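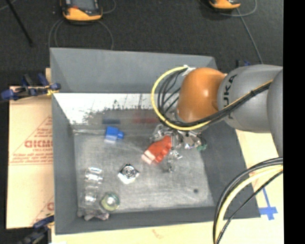 Gray sides, scuffed floor, KUKA on the arm.

June, a bit before six in the morning

Already up, window open, second cup of tea. I slept badly because I was too excited about the dyeing, so I may as well write it down while the house is quiet.

The woad worked! After two sorry tries last year (a sort of dishwater beige, both times) I have a real blue. Hatsue came over yesterday after lunch with her big enamel pot and the thermometer I keep meaning to buy for myself, and we stripped the leaves from the whole back row. She tears hers, I chop mine, and we argued about it cheerfully for the better part of an hour. Then into the hot water, ten minutes with the lid on, and straight into the sink full of cold to bring the temperature down fast. I'm sure that is where I went wrong before. I let it sit and cool by itself while I did other things.

The liquid looked like weak sherry. Hatsue said to trust it. In went the soda ash, and it turned a murky green, and then we took turns with the whisk until our arms gave out - the froth goes blue first and then slowly fades back, and I could have watched it all afternoon.

The first skein was 40 grams of the Seixas wool, the soft one Haruna brought back for me. Wet it first, squeeze it, lower it in gently so no air goes along with it. It came up a bright yellow-green, like a new leaf, and within a minute or so of hanging in the air it was blue. I shouted. Hatsue shouted too, and she has been doing this for years! Second dip was deeper, third dip deeper again, and I stopped there because I want to keep that color exactly as it is.

Things to remember for next time:
Strain twice, the second time through the old pillowcase.
Gloves. My left thumb is going to be blue all week.
Ten minutes in the vat is plenty for the first dip.
Don't hang the skein over the good towels.

We put a bit of silk in at the end when the vat was nearly worn out and got the palest sky color, lovely in its own way. Boonmee wants it for the edge of the scarf he's weaving and I've said yes, though I had half a mind to keep it.

Kiyoshi telephoned in the evening from Clatska. He has weld coming up all along his fence and says I can have as much as I can carry. Yellow over blue gives green, so of course I lay there half the night thinking about greens. I want a mossy one and a sharp one, and maybe a gray-green if I can get there with a little iron. He also told me about a madder bed he planted three years ago and has never dug. Three years! The roots must be as thick as pencils by now. I'm trying to be polite and wait to be asked.

I need to order more alum, the last jar is down to a dusting, and write labels for the skeins before I mix them up. The first is dry now and it is lighter than it was last night, but only by a shade, and still properly blue. I've got it here on the table next to the cup.

Going down to water the front row before the sun gets onto it.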